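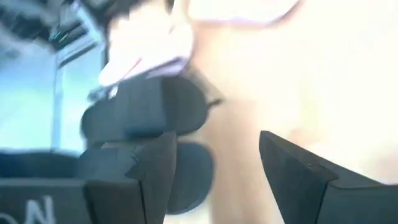

Ticket attachment 1, fingers open

Ticket: Flastgate tempering unit, seized feed + bloom on molded pieces
Site: Estdale kitchen
Opened by: Natnael Demissie
Status: open, waiting on part

Thursday 6:40 am
Machine on at 6, dark chocolate in the bowl from last night. Bowl heats, wheel doesn't turn. Display says RUN but no movement. Turned off, waited two min, on again. Same. No error code.

6:55
Took the bowl cover off. Chocolate melted at the edges, still solid under the wheel. Scraper jammed into the solid part. So either the overnight hold dropped out or somebody shut it off at the wall. Hold was set when I left.

7:20
Gave it more time on melt, no wheel. Stirred by hand with the long spatula. Wheel free now, turns by hand, stiff.

7:35
Wheel turning on its own. Slow. Squeaks once per turn, same spot every time. Letting it run.

8:10
Temper test on parchment. Streaky, still soft after the usual wait. Display says 89 F, my probe says 93. Checked the probe in ice water, reads 32, so the probe is ok and the machine is wrong. Four degrees is enough to wreck a whole tray.

8:15
Reply from Lemma support:
"Please clean the bowl sensor and the contact behind it, then run the offset check in the service menu. Let us know the number."

8:50
Emptied the bowl, wiped the sensor. Thin crust of old chocolate on it, came off with a warm cloth. Contact behind it looked fine to me. Offset check gives 236. No idea what that is, manual stops at the cleaning chapter. Sent it over.

9:30
Lemma says normal for this model is under 200 and to reseat the sensor plug. Two screws on the back panel, one of them stripped. Got it out with a rubber band under the driver.

9:50
Plug was half out. Pushed in till it clicked. Offset check again: 177. Better. Display and probe agree within a degree.

10:20
Second temper test. Sets shiny, snaps. Good. Filled two lollipop molds and one of the big pumpkin molds as a trial.

10:45
Lollipops fine, dropped out clean. Pumpkin not fine. Dull patch in the middle of the face and it stuck around the stem. Broke on the way out. Same mold was giving trouble in September so maybe it's the mold and not the machine?? Noting both.

11:15
Mold checks on the pumpkin:
- washed warm, no soap, dried with cotton
- fine scratches inside near the stem, can feel them with a nail
- was sitting on the cold shelf by the door, much colder than the lollipop molds
- warmed to room temp, refilled, tapped out the bubbles

11:50
Came out whole. Still a faint dull spot but smaller. So cold mold was most of it. Scratches are probably the sticking. Moving all the molds off the door shelf, please dont put them back there. Pumpkin mold is ok for the plain bars-and-bits bags, not for window pieces. Need a new one from Clalden before the holiday orders, asked them for the heavier plastic.

1:30 pm
Squeak is back and louder. Wheel stops for a second at the same spot, then jumps. Display temp holding, so that part looks fixed. Separate problem I think.

1:45
Called Lemma. They want to know:
- does it do it with the bowl empty? yes
- does it do it with the scraper off? no
- is the scraper bent? maybe. Laid it on the counter and one corner lifts

2:10
They think the scraper bent when it tried to start up in solid chocolate this morning. Not covered, they call it wear. I asked them to look at that again because the hold dropping out is what caused it and that IS covered. Person on the phone said she would pass it up. Ordered the scraper anyway, can't wait on this.

2:30
Running without the scraper for now and stirring by hand every few min. Works but you have to stand there. Milk batch only, small. No white until the part is in, it scorches too easy.

Still open:
1. Why did the overnight hold drop out. Loose sensor plug could do it acording to Lemma, not confirmed. Leaving it on hold tonight with a small amount of dark and I'll check it first thing.
2. Scraper, on order, no ship date yet.
3. Warranty answer.
4. Stripped screw on the back panel. Put it back in finger tight, need a new one. Don't force it.
5. Pumpkin mold, waiting on Clalden for price.

If you're on the early shift and the bowl is solid: DO NOT press start. Melt first, turn the wheel by hand, then start. Probe is in the drawer under the scale.

Natnael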